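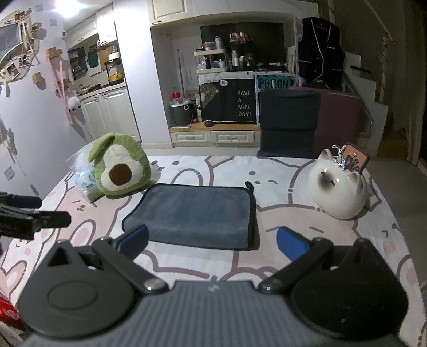 Hand-held gripper at a folded towel, finger pads open.

About Lesent

Lesent develops hand-held grippers and the methods used to record household tasks with them. The company is led by Anderson Nogueira.

Safety is part of our history. In October 2018 a finger linkage on one of our grippers failed to release and pinched an operator's thumb. The injury was minor, but all recording stopped for seven days. Thaís Magalhães led the review, which traced the fault to an overtightened pivot screw - a step our assembly checks did not cover.

Work resumed on November 9, 2018. Every gripper now passes three release tests before it leaves the bench, and any operator may stop a session.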